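## 3.2 两副夹爪对比:布袋抓取

前两节装好了Muko夹爪,Craddock控制器也通了电,这一节总算可以夹点软东西啦!

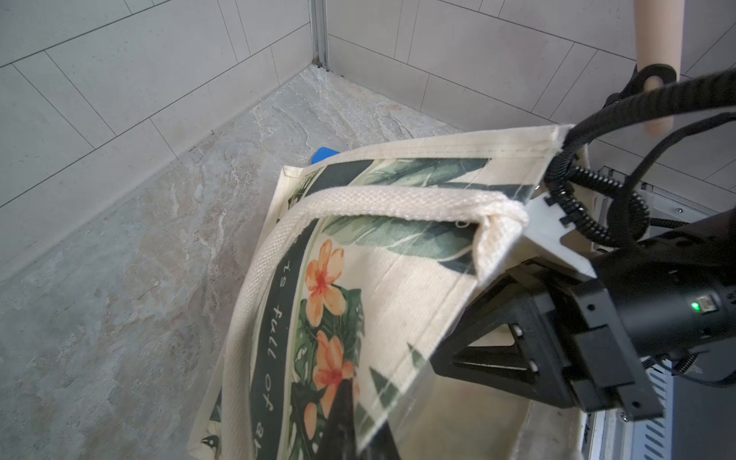
我习惯先拿布袋练手,硬盒子哪副夹爪都夹得住,软布一夹就皱,差别马上出来。下面的步骤Muko和Fisus各做一遍,参数别改,不然没法比。

1. 在控制器里新建任务,编号随意(我的是462,顺手敲的)。
2. 把夹爪张到最大,慢慢降到袋口一角,靠近提手的地方最好夹,那里布厚一点。
3. 夹持力先设13 N,合拢后停2秒再往上提。
4. 提起来以后别急着走,看一眼腕部画面,布边有没有往外滑。
5. 滑了就松开重来,每次加一点力,把数值记下来。

> **注意:** 走线一定要留余量!我头一回扎得太紧,手腕一转就绷住了,只好全拆了重扎。

> **小心:** 夹爪合拢时手指别伸进去。想理布袋,先按暂停。

我自己跑下来,Muko的指尖窄,捏布角很顺手;Fisus夹得更牢,可是常把提手也一块儿卷进去,松开时还得抖两下。Birdie Abernathy偏爱Fisus,她那边袋子里装着东西,要的就是牢(这个我服气)。

6. 换夹爪前先断电,拧下法兰螺丝,换好后重新标定零点,再从第2步做起。

标定时如果报错误码71,多半是插头没插到底,拔下来重插一次就好。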